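Bamboo steamer with the yellow plastic bands, keep it or go metal?
Kitchen Gear > Steaming and Hot Pots

drudberg60
So I finally bought a bamboo steamer (Ketis, the round one with yellow bands) and I have it on the dining table next to my electric pot. My plan is dumplings at the table so I'm not stuck at the stove while everybody else eats. Does the plastic bother anyone? It looks cheerful but my sister says all-bamboo or nothing.
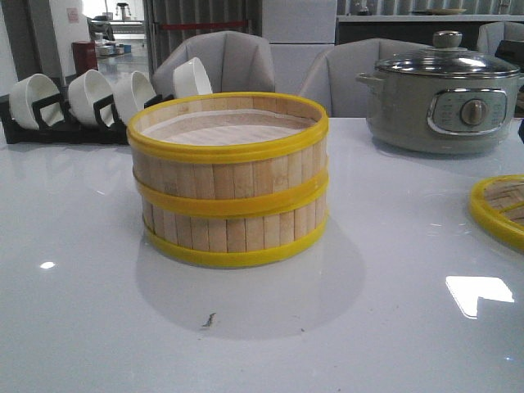 moodley_eats
Senior Member, 1,857 posts

Your sister is being a snob, lol. I've had a banded one for 6 years and the bands are the only part that still looks new! Do put some kind of liner on the bottom though, or your dumplings will leave their skins behind. And let it air out with the lid off before you put it away, mine got musty once and I had to scrub it with vinegar.

bolterkitchen
Gonna disagree. I don't like plastic near steam, period. Mine is plain bamboo and I paid 12 bucks for it. Also how tight does the lid sit? A sloppy lid and you'll be waiting forever.

drudberg60
Seems fine to me? Woven top with a little yellow knob, see for yourself. The dish rack normally lives by the sink but I like having it on the table for this.

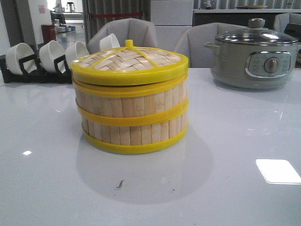 Which pot goes under it?

bolterkitchen
OK, the lid looks better than I expected. My real question is the pot. If the basket is wider than the rim you're balancing it, and if it's narrower it drops right in. Measure before you fill anything with water!

drudberg60
Haven't measured yet, oops. It's the green-gray electric one with the dial on the front. I use it for noodles mostly.
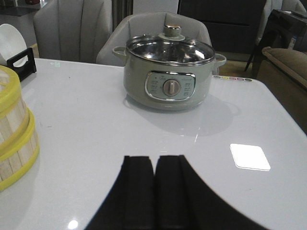 My everyday hot pot, glass lid on

moodley_eats
Cute pot! If the sizes don't match, get a steamer ring, it's a flat metal disk with a hole in the middle and the basket sits on top of that. I got a Bolter one in May and use it constantly.

bolterkitchen
Ring is a good call. Still say ditch the plastic.

drudberg60
Ordering a ring tonight. Keeping the yellow, sorry bolter!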